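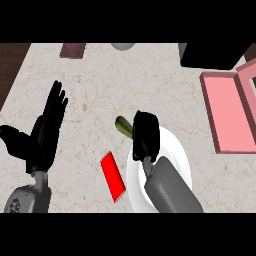
Tipoki Stone Soap is the one I get asked about more than anything else in the shop, usually by people who've just had a new worktop put in and been handed a leaflet telling them what they mustn't put on it. I make it for marble, limestone, travertine, slate and terrazzo, and it does wooden floors and tables too (sealed ones, more on that further down). So if you've got a pale, freckly marble running up against dark brown wood, you can keep one bottle under the sink for both. It's a plain liquid soap, a bit old-fashioned, and it smells faintly of rosemary. No bleach, no vinegar, no lemon. Please, please don't use lemon on marble. I know what the internet says.

Tipoki Stone Soap, 660 ml bottle
£9
In stock, made in Gotthorpe

Also available: 75 ml trial bottle, 1000 ml refill pouch

What it's for

Everyday cleaning, mostly. Crumbs and tea rings and that slightly greasy feel you get near the hob. Marble is a soft stone with a lot of calcium in it, and anything acidic eats into the polish and leaves a dull patch. That dull patch is called an etch mark and I'm afraid soap won't bring it back, mine or anyone else's. You need a polishing powder or a stone person for that. I'd much sooner say so here than have you buy a bottle and be cross with me.

What the soap will do is lift the ordinary muck off without hurting the surface, and it doesn't leave the smeary film you get from washing-up liquid. If yours has gone cloudy after months of washing-up liquid, give it two or three goes with this and plenty of clean water and you should see a change. Kirsty Quinlan wrote to me in March about a limestone hearth in just that state and hers took four goes, so do be patient with it!

How to use it

Put a small capful in a bucket of warm water, or a teaspoon in a spray bottle topped up from the tap. Shake the soap first as it settles. Wipe over with a soft cloth, rinse the cloth, wipe again, and dry with a tea towel. Drying is the boring bit and it's the bit that makes the difference, especially if your water's hard. We've got terribly hard water in Gotthorpe and I can always tell when I've skipped it.

For a dried-on splodge, lay a cloth soaked in the diluted soap over the top and go and do something else for ten minutes. Don't scrape at it with a knife and don't use the green side of the sponge.

Test it somewhere out of sight before the first use. I say this about everything I sell. 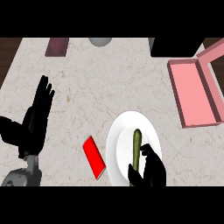 Pale marble with faint tan and brown veins.

Honed or polished?

Both are fine. Polished stone is the shiny one, honed is the matt one, and honed does show greasy fingerprints a bit more, so you may want to use the soap a touch stronger on it. A touch, mind! Too much and you'll be rinsing until teatime. If you aren't sure what finish you've got, look along the surface towards a window. If you can make out the shape of the window in it, it's polished.

And on wood

Sealed, varnished or lacquered wood is fine, with the cloth wrung out until it's barely damp. Go with the grain and dry it straight off. I don't recommend it for waxed furniture — it'll take the wax away a little at a time and you'll end up with a patchy table. Oiled wood is somewhere in the middle. I use it on my oiled kitchen table once a month and re-oil in the spring, but that's my table and I'm relaxed about it.

Does it seal the stone?

No. There are cleaners that say they clean and seal in one go and I've never got on with them. Sealing is a separate job. To see whether yours needs doing, leave a few drops of water on it for a quarter of an hour, then wipe them up. If the stone's gone darker underneath, it's drinking, and it's time to reseal. The soap won't strip a decent sealer.

What's in it

Water, saponified coconut and olive oils, a little glycerine, rosemary oil. The olive oil makes it a bit yellow and some batches are yellower than others. In a cold shed or garage it can go thick and cloudy, so bring it indoors overnight and it'll come right. Keep it away from eyes, children and dogs (mine licked the funnel and looked very sorry for herself).

Bottles and refills

The 660 ml bottle is brown glass with a screw cap. If you'd like a pump, they're on the Jadham accessories page and they fit, but they do dribble slightly. The refill pouch fills the bottle once with roughly a third left over, which I keep in a jam jar with a label on. An unlabelled jar of yellow liquid in a kitchen is asking for trouble.

If you can get to Clidville, Delwyn Treloar's hardware shop will fill your own bottle from the big drum and you won't pay postage.

Postage

I pack orders myself and they go out second class unless you choose otherwise. Glass goes in shredded card, which you can put straight on the compost. If one arrives broken, send me a photo and I'll post another, no need to return the bits.

A few from the guestbook

"Used on slate floor in the hall. Nice and quick, not slippery after. Would prefer it without the rosemary." — Vidar Tangen

"My mother-in-law's marble washstand looks lovely, and so does the windowsill, as I got carried away." — Widad Najjar

(Vidar, I do have unscented. Put a note on your order and I'll swap it, same price.)

Page last updated July 2023. The recipe hasn't changed, only the label, and the cap is now black where it used to be white.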